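The coach reached the Vallero open day at ten, and I made straight for the phone repair benches, still cross about my own handset dropping its signal since the last update.

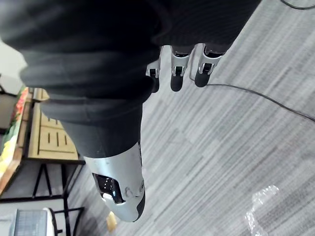

A kind lady at the Pakar desk told me they had 103 phones in that week with the same battery fault (a bad update, she thought), and she let me watch two being put back to the old version. Lovely and patient, she was!
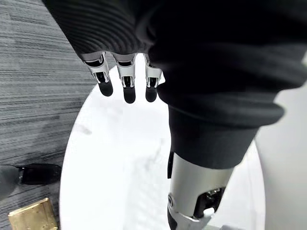

Three fingers with black tips, under a dark knitted sleeve

Lunch was soup and a very good roll, and then on we went to the Kamel test room, where 28 handsets sat joining and leaving the Wi-Fi all day long.
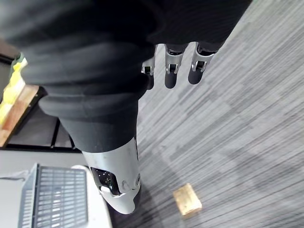
I asked about the new Flallus model too, but it doesn't go on sale until April, so I came home with a leaflet and a free charging lead.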